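Workshop Tips: Teaching an Arm by Hand

Wednesday bench notes from Usha Mathew

Before you record anything, do a dry run with the motors off. Push the arm through the whole job by hand and feel where it drags!

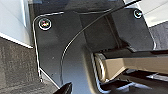 Glossy black parts are tricky, so tilt your lamp until the glare slides off the spot you're reaching for. A dust cloth helps too.

Go slow near thin wires (slower than you think). Come in from the open side, stop, then make the last little move on its own.

On the remote, rest both elbows on the table. I love this one, my shaky starts went away in an afternoon!

Record 16 good runs before changing anything, and toss the ones where you hesitated. Shift the part a bit after every 3 so the arm doesn't learn just one spot. Then go have a coffee and let your wrists rest.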